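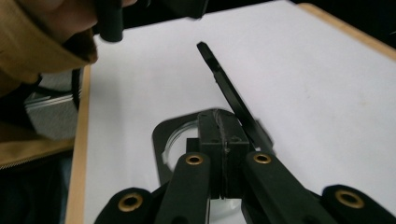

Most marks on painted or coated boards come from three things: grease, glue and old polish that has gone off. Work out which one you have before you reach for a cleaner, as the wrong one can set the mark or dull the finish. Small yellowish smudges on a white board, with the rest of the surface still clean, are worth trying with washing-up liquid and warm water first. Wipe the whole board afterwards, right up to the wooden edging, or you will end up with clean patches that show more than the smudges did.

## What to keep in the cupboard

You don't need much. I use:

- washing-up liquid, the plain sort
- bicarbonate of soda
- white vinegar
- surgical spirit
- two microfibre cloths, one kept for rinsing
- an old plastic card for scraping

Leave scouring powder and green pads for pans. On white gloss or melamine they leave fine scratches that hold dirt, and the board greys over within months.

## Grease

Put a few drops of washing-up liquid in a bowl of hand-hot water. Wring the cloth until it no longer drips, lay it over the mark for a minute, then wipe in one direction. Rinse with the second cloth and dry with a tea towel.

If the mark is still there, make a paste of bicarbonate and water, about as thick as toothpaste. Dab it on with a fingertip and leave it for 16 minutes, no longer on paint. Wipe off gently. The white film left behind comes away with plain water, though it usually takes two goes.

## Glue and tape

Sticky marks soften with heat. A hairdryer on the low setting, held a hand's width away and kept moving, will loosen most tape residue so that it rolls up under the plastic card. Finish with surgical spirit on a cotton pad. Open a window, and keep spirit well away from flames and from French polish, which it will strip.

Dried wood glue is harder. Soak a scrap of kitchen paper in warm vinegar, lay it on the glue and cover it with cling film. Give it 40 minutes, then try the card. Don't do this over a join, as the vinegar will soften the glue you want to keep.

## Yellowing that won't shift

Oil-based white paint turns yellow in the dark, so the inside of a cupboard door goes before the outside. No cleaner will bring it back. Repaint with a water-based satin, after a light sanding and a coat of primer.

Ashraful Dissanayake, who fitted our kitchen shelves, told me to leave new water-based paint alone for 3 weeks before washing it. It feels dry the same day but stays soft underneath. I put the storage jars back early on one shelf and the rings are still there.

## Wooden edging

Edging takes more knocks than the board and is usually finished differently. A few points:

- Check that it is sealed. Put a drop of water on it – if the wood darkens, it isn't.
- Wipe unsealed edging with a barely damp cloth and dry it straight away.
- Rub small dents with a damp cloth and the tip of a warm iron, bare wood only.
- Re-oil once or twice a year with a thin coat, and wipe off the surplus after ten minutes.

Oily rags can heat up and catch fire if they are left bunched up. Lay them flat outside to dry before binning them.

## Turmeric and curry paste

Treat these the same day if you can. Washing-up liquid first, then the bicarbonate paste. What remains will often fade in sunlight, so a loose shelf can go on a bright windowsill for an afternoon. I did ours on a Tuesday in June and the stain had gone by teatime. A fixed worktop will take longer, and a faint yellow may stay.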